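So I finally gave up coffee after lunch. I know, I know, everybody's doing it, but I was having my last cup at four in the afternoon and then lying there at 2 am composing emails in my head. Something had to go!

The first week was rough. I had a headache by Monday that felt like a hat two sizes too small, and I snapped at poor Kamran over a parking space (sorry, Kamran, the muffins were my apology). I switched to the mint tea they sell at the Rostami bakery in Eltdale, which comes in a box of 40 bags and smells like my grandmother's porch. I'm already on box two.

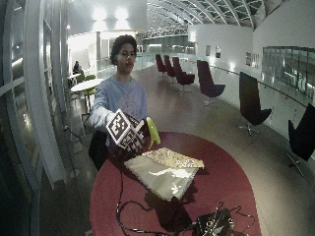
The round red table, with the good cloth out.

Anyway, sleep! I'm out by eleven most nights now and I've stopped needing the second alarm. The afternoons are still a slog – three o'clock in particular – so I've been walking down to the mailbox and back even when there's no mail. My neighbor thinks I'm expecting a check.

I do still have my big mug in the morning and you can pry that one out of my hands. If anybody has a decaf that doesn't taste like a wet paper bag, please leave it in the comments, I've tried two so far and poured both down the sink.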